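FOR IMMEDIATE RELEASE

Istandale, 2018-10-02

Codo's folding and bed-making evenings are back, and this time we've got a proper bed

Hello from all of us at Codo! I'm Joana Vilela and I run the home skills side of things, so if you've ever phoned up to ask how on earth you fold a fitted sheet, it was probably me who answered (and probably me who rang you back later with a better way of doing it).

I'm very pleased to say that our laundry and bedroom evenings start up again this month in Istandale. We ran the first lot in June and I'd booked a room for a dozen people, thinking that was hopeful. We ended up with 80 names on the list and a lot of people leaning on window sills with a pillowcase over one arm. So we've moved to a bigger space with a high ceiling and plenty of floor, and we've added more dates, and I've bought a great deal more tea.

What do we do all evening? We fold. Shirts mostly, to begin with, then trousers, towels and bed linen, and then the sort of thing that never seems to have a proper shape, such as dressing gowns and those big cardigans with a belt. I like to teach on top of a bed, as that's where most of us do our folding at home. An ironing board is too narrow and a kitchen table usually has somebody's dinner on it. A bed gives you room to spread a shirt right out, sleeves and all, and get a look at what you're dealing with before you start.

My way with a button-up shirt goes like this. Do up the top button, one in the middle and the bottom one, and leave the rest. Lay the shirt face down with the collar away from you. Pull the corners gently so the cloth goes flat, and smooth it with the side of your hand from the middle outwards. Fold one side in to about the middle of the shoulder, turn the sleeve down so it runs along the fold, then do the other side the same. Bring the tail up a little, then fold the whole lot in half towards the collar. It takes a minute the first few times and then you'll find you're doing it while watching telly!

Sheets are another matter. People get very cross about creases in a bottom sheet, and I'm fairly relaxed about them myself. If you want it smoother, start at the headboard end, tuck both top corners in firmly, then walk down to the foot and pull towards you before you tuck the rest. Going side to side first just moves the wrinkles about. I do like a tall padded headboard, by the way, but do pull the mattress out a touch to tuck behind it, or you'll scrape your knuckles. And if yours has those upright channels sewn in, run the soft brush of the vacuum down each one now and again, you'll be amazed at what comes out.

The other thing we're adding this time is an hour on what I call bed clutter. We all do it. You put your phone down on the bed, then a pen, then the snack you meant to have at four, then another phone, and before long you're folding in whatever corner is left. I've tried being strict and it doesn't work on me, let alone anyone else, so the method we teach is to push everything up along the headboard in one line before you unfold a thing. You can see it all, nothing gets rolled up inside a jumper, and when you've finished you clear the line in one go. Snacks stay sealed till the folding's done (a biscuit crumb will get into a clean sheet faster than you'd believe).

A big thank you to Lobo, who have printed 4,000 of our little fold-along cards so we can give them away at every session, and to Stivero, who've lent us 600 hangers and haven't yet asked for them back. The cards are also going out to laundrettes across Istandale, so keep an eye out for them by the dryers.

The full course of evenings costs 179 a head, with tea, cards and the use of all the linen thrown in. You don't need to bring anything, though you're welcome to bring the one item in your house that defeats you. Last time that meant a lot of duvet covers and one very large kite. Single evenings can be booked as well if you'd like to try one first, just get in touch and I'll tell you what's left. Come on your own or bring a friend, and wear something you can kneel in.

If you write for a paper, a newsletter or a blog and you'd like to come along and have a go, please do. I'm happy to chat before or after any session, and I'll find you a shirt.

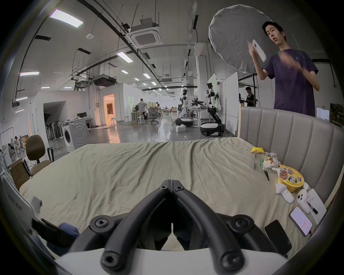 The bed and its padded headboard, with the bits and bobs on the sheet, and then a blue shirt spread out 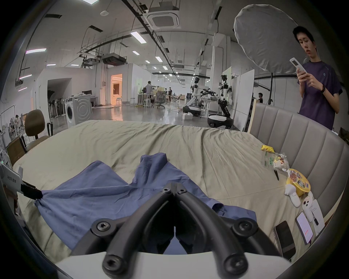
Photos: Codo. Free to use with this release, please credit.

Press contact: Joana Vilela, Home Skills, Codo, Istandale

Bookings are open now through the Codo front desk. Ask for the folding evenings and they'll know what you mean.

ENDS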